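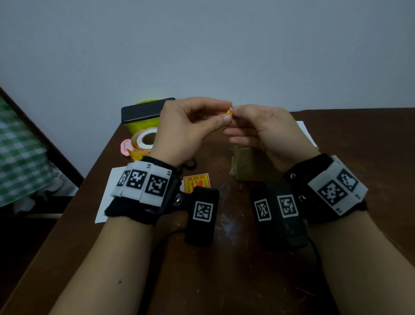
*Small red and yellow sticker, held in both hands*

**Ticket:** Chapter date lines missing from print PDF
**Product:** Flaslow (desktop), export to Woro print template
**Opened:** February 2018
**Status:** Resolved, see last entry

**Reported by author**

I'm laying out a historical novel, *The Lecomte House*. It's set in Montreal and jumps between the 1917 conscription riots and the family's later years in Trois-Rivières. Each of the 30 chapters opens with a place and date line in italics, under the chapter number. In the editor they all show. In the PDF the line is gone from every chapter that starts on a left-hand page. Right-hand chapters are fine.

The manuscript is 300 pages at the Woro trade paperback size. Body font is Famer, 11 point. The e-book export from the same file has all the date lines where they should be.

A reader can't follow the book without those lines, as the two storylines share characters. The same file exported properly in January.

**Tried so far**

- Restarted Flaslow and exported again. Same result.
- Changed the date line from italic to regular. Same result.
- Swapped Famer for the default serif. Same result, and the page count went up, so I put it back.
- Copied chapter 4 into a blank project with the same template. Date line missing there too.
- Copied chapter 4 into a blank project with no template. Date line present.

**Support reply**

Thanks, the last two tests narrow it down to the template. Please open Template > Page Styles > Left Opening and send the value for "Space above subtitle". Also let us know if "Hide overflow" is ticked.

**Author**

Space above subtitle is 125 mm on Left Opening. On Right Opening it is 12.5 mm. Hide overflow is ticked on both. I didn't set either of these by hand.

**Support reply**

The decimal point has been lost on the left page. The subtitle is being pushed out of its box and then hidden. This can happen when a template saved in version 2 is opened in version 3 with the system region set to French (Canada), where the decimal is a comma.

1. Set Left Opening to 12,5 mm, with the comma.
2. Untick Hide overflow on both styles.
3. Save the template under a new name and apply it to the whole book.
4. Export and check a left-hand chapter.

**Author**

Done. All the date lines are back in the PDF and the page count hasn't changed. The centred ornament at the scene breaks now sits slightly lower on left pages, but I can live with that.

**Support reply**

The ornament takes its spacing from the same style. Logged separately. Closing this one.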